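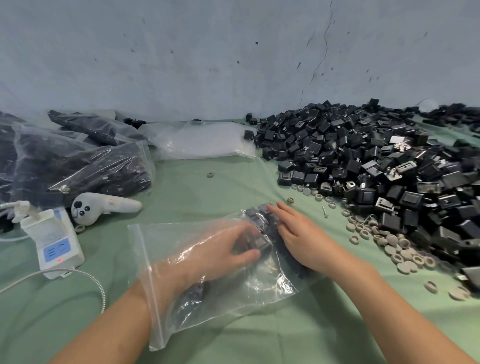

Writing Short Fiction, handout 4: working with a co-author

Read "Tokholm" by Agnes Rennie and Marcela Slanina before the next class. It runs to 2,072 words. Rennie wrote the odd sections and Slanina the even ones.

Mark the places where you notice the voice change. Is it the vocabulary, the sentence length or the tense?

Exercise
Work in pairs. Writer A drafts an opening of up to 300 words and stops in the middle of an action. Writer B carries on without asking what was planned. Swap twice, then revise the whole piece together.

Agree beforehand on:
Point of view
Tense
Who has the final say on cuts

Bring 2 printed copies. Eilidh Forsyth will take the feedback session in August.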